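Margit Engebretsen wrote:
> Does anyone still put pastry through a slot toaster? Mine scorches
> at 3 and stays cold inside at 2. I have the Lolutel, 279 mm long.

Slots are the wrong tool for laminated dough. The guides grip at 14 mm and crush the layers.
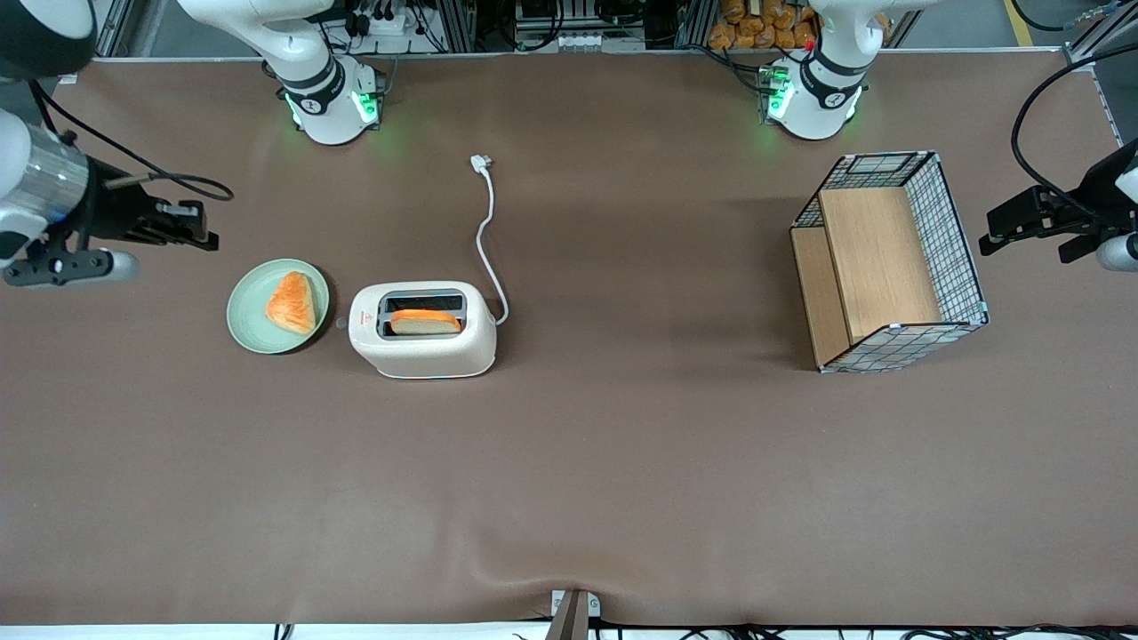 Counter layout matters as well. I keep the plate immediately left of the toaster, as with the mint-green one there, so that anything hot travels a short way. A triangular pastry with a glossy crust like that one belongs on a rack over the slots, lowest setting, turned once.

The Imhof rack fits the Lolutel. Part no. 3307.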